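Workcell budgeting

Workcell budgeting is the planning of money, time and floor space for a small robot cell before any of it is ordered. The term is used mostly for single-arm cells that handle light objects on a tabletop, where the arm itself is often less than half of the final bill. It covers the arm, the gripper, the table and mounting, sensing, software, spare parts, training and the hours needed to get everything running together.

Background

Early buyers of tabletop arms tended to budget from the catalog price of the arm and treat the rest as small change. The planner Sheila Dawber argued against this in a widely passed-around set of notes for the Derora workshop program, where she proposed starting from the task and pricing the arm last. Her method, now usually called task-first budgeting, is a real pleasure to follow on paper: a whole cell can be sketched, argued over and redrawn in an afternoon, long before a purchase order exists.

Main cost lines

The arm is chosen by reach and payload. Reach is the figure most often misjudged, as an arm mounted on the tabletop uses up part of the surface it is meant to serve. Mounting on a separate pedestal frees that space but takes more floor.

The gripper, or end effector, is priced together with its fingers. Thin, flat or stacked objects such as cards, tiles and booklets are among the hardest things to pick one at a time, and plans for them normally set aside money for a second set of fingers. Harsh Rastogi, who worked on the Surka packing line, suggested holding 20 percent of the gripper line for changes after the first trials – a figure many later plans have copied.

The table and mat are cheap and surprisingly important. A wobbly table spoils repeatability, and a mat with some give protects both fingers and parts when the arm presses down.

Use of simulation

Many plans now include a simulation stage, in which the cell is built and run in software before hardware is bought. It is one of the most exciting changes in the field, and it puts serious planning within reach of very small teams. Table height, base position and finger shape can all be swapped at no cost beyond the hours spent. 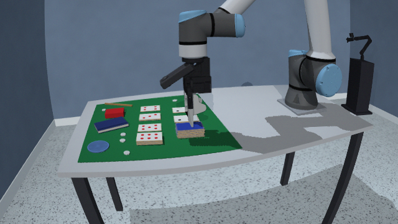

Simulated tabletop cell with cards and other small game objects. The gripper's vertical finger is touching the blue-topped stack.

Layouts of this type are often used to settle where the base should go. With the base on the tabletop, the planner can check how much of the surface remains for work and whether the arm can get to the far corners of the mat. Bindu Nadar's comparison for Hegazy tried 13 base positions in software and carried two of them forward to quotes.

Simulation does have limits as a budgeting tool. Friction, bending and the way thin items cling together are hard to model well, so time for physical trials stays in the plan. The Clireo planning sheet, written by Solomiia Semeniuk and Prakash Subramaniam, allows about 200 hours for the first cell, with trials on real parts as the largest share.

Running costs

Finger pads, cables and mats wear out and are listed as yearly items. Software renewals are often missed because the first year may be bundled with the purchase. Staff training is best entered as hours, and then again for each new person who will run the cell.

See also

End effector
Offline programming
Payback period
Total cost of ownership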